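The Long Way Back to a Working Hand
Rehabilitation after a hand injury is slow, dull and mostly done at the kitchen table
05/08/2021 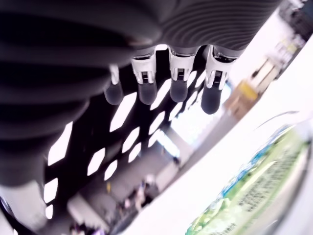 Hazem El Khatib could not button a shirt for most of last year. He is a cabinetmaker, and in August he put his left hand into the path of a table saw at the Cemari workshop where he had been employed since leaving school. The surgeons repaired two tendons and a nerve in one long night. After that the work passed to a hand therapist, and then to El Khatib himself. On the robotic hand in the photograph, each finger has a joint section near its base in white and silver, and on some of them the small metal hinge pins can be seen. A human finger has its knuckles in place of pins, and tendons that run through tight sleeves from the forearm to the fingertip. When one of those tendons is cut and sewn, it has to heal and keep sliding at the same time.

That is the problem every hand therapist deals with. A repaired tendon that is moved too hard can pull apart. One that is kept still will stick to whatever is next to it, and the finger goes stiff. For a long time patients were put in a cast and told to wait. The usual practice now is to start moving within days, inside a splint, by small amounts.

"People think the operation is the treatment," says Othmane Gaber, the therapist who saw El Khatib twice a week. "The operation gives you something to treat."

Gaber works out of two rooms above a pharmacy in Velex, a river town with one hospital and a lot of light industry. Most of his patients come from the furniture shops and the packing plants. The rest are gardeners, cooks, and people who fell on ice. He makes splints himself from sheets of plastic that go soft in a pan of hot water. A splint for a flexor tendon covers the back of the hand and stops the fingers from straightening all the way. It takes him less than an hour to make one and he often remakes it two or three times as the swelling goes down.

El Khatib wore his for six weeks, day and night. He slept with his arm on a pillow. Every hour that he was awake he took the loosened straps off his fingers, used his good hand to bend the injured ones toward the palm, and let them come back to the splint. Then he did it again using only the muscles of the injured hand, as gently as he could manage. He kept a tally in a school notebook. His daughter drew on the cover.

"It was boring," he says. "I would watch television and do it, and then I would lose my place and start over."

By the end of the sixth week the notebook had 511 ticks in it. He does not believe he did all of them properly. Gaber does not believe it either, and says it does not matter much. What he worries about is the opposite kind of patient, the one who feels better at week four and picks up a bag of groceries. A repair is often weaker than it feels at that stage. He has sent people back to surgery over a suitcase, a stuck window and a dog on a leash.

Once the splint came off, the exercises changed. There was putty to squeeze, then clothespins to open, then a bowl of dry rice to dig around in. The rice was for feeling as much as strength. El Khatib's nerve had been sewn back together, and nerves grow slowly, at something like an inch a month. For a long time the outside edge of his hand was numb, and after that it was sore in a way he found harder to put up with. A shirt cuff bothered him. Cold water was worse.

Gaber had him rub the skin with different fabrics for a few minutes at a time, starting with cotton and moving up to a rough towel. Later he hid coins and bolts in the rice and asked El Khatib to find them with his eyes shut. In the beginning he couldn't tell a coin from a bolt. In the spring he could, although he was slow.

Money is a large part of recovery and it doesn't get much space in the leaflets. El Khatib's insurance covered 16 visits. He needed more than that, and paid $3,396 out of his own pocket over the year, counting the bus fares and a second splint. He was on reduced pay for part of that time. The workshop kept his place open, and gave him estimates and ordering to do once he could type.

Gaber says patients who stop coming usually stop for this reason. He now writes out the home program in full at the first visit, with drawings, so that a person who never returns at least has something to follow. He also teaches a husband, wife or neighbor how to check the splint for pressure marks.

El Khatib went back to the bench in June. He uses a push stick for every cut and has moved the saw to face the door – he doesn't like people coming up behind him. His grip on the left side is weaker than on the right. The little finger will not lie flat on a table, and Gaber thinks it probably never will.

He can do his own buttons. Small screws still go to the right hand, and on cold mornings he wears a glove on the left until the shop warms up.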